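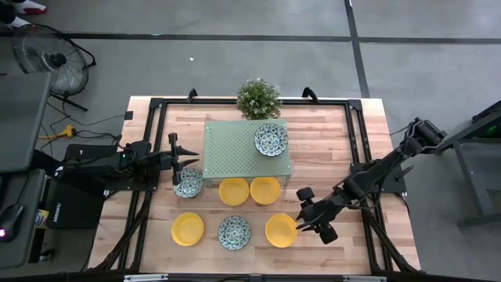
By Kofi Akpalu, Tsikata project
Progress report, October

Home | Projects | Reports | People | Contact

Short one this time, writing between sessions. Money questions at the bottom.

Where we are. Dish task is the main thing now. Two arms, one table, a raised shelf with holes in the top, bowls and plates in a mix of colors. Operator drives both arms by remote control, we log everything, the Jikus policy trains on the log. 1594 demonstrations kept as of this morning. More recorded than that, but I threw out the ones where the operator stopped halfway or a bowl went over the side of the table.

Layouts. We change the dishes between blocks so the policy doesn't just learn one table. Some blocks are patterned blue-and-white bowls with yellow plates, one bowl up on the shelf to start. Others are plain teal and yellow bowls. Start positions get shuffled by hand, which is slow, and people get lazy and put things back in the same spots. I now print a layout sheet for each block. Helps a lot.

Operators. We have 4 trained. Two are fast, two are careful, and the careful data trains better, at least so far. Fast operators swing the arm across the table and the wrist camera gets mush. I've asked for slower carries over the shelf. Not everyone has slowed down. 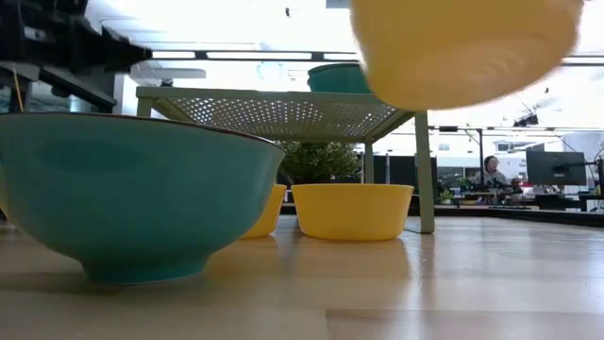 Side view, yellow bowl being carried past the shelf.

Grasping. Bowls are ok. One finger inside the rim, one outside, lift straight up, done. Plates are the problem. Flat on the wood there is very little to get hold of, and operators each found their own trick - some tip the plate with one gripper and catch it with the other, some drag it to the shelf edge and pinch there. Both work, but mixing them in one training set confuses the policy badly. It starts one trick and finishes with the other. Decision taken: tip and catch only, from here on. The drag demos are tagged and set aside, not deleted.

Gripper pads. Changed to the Griltex pads on both arms. Better hold on glazed rims. They wear out quicker than I planned for, so there will be a second order.

Results. Last evaluation, bowls onto shelf, shuffled starts: 68 percent success. Plates I am not reporting yet, the number would be meaningless with the mixed demos in there. Most bowl failures are at release. Gripper opens a little early and the bowl lands on its edge. I think this comes from the demos, operators let go early too once they are confident. Have asked for a short pause before opening. New block with the pause is half recorded.

Remote control link. Lag was bad at the start of the month, traced to a logging process that was hogging the machine. Moved the logging to its own box and operators stopped complaining. Should of done that in the first place. Left controller also drifts after a long session, so now we re-zero at every break.

What slipped. The hand-guided comparison, where the operator moves the arm directly instead of driving it from the controllers. Dallus wanted that in this report. We only have 2 sessions and the gravity compensation was off in both, arm felt heavy and people were fighting it. Not usable. Needs a recalibration and then a full afternoon, I'd put it in the next period.

Next
- finish the pause-before-release block
- re-record plates, tip and catch only
- recalibrate, then hand-guided sessions
- evaluation again on bowls, same starts as last time so teh numbers compare

Budget. On track except pads. I'd like to move a bit from travel to consumables, no change to the total. Operator hours are fine through the end of the period. Need a yes or no on the pads soon, the supplier is slow.

Raw logs and layout sheets are in the Tsikata folder, the usual place.

K.A.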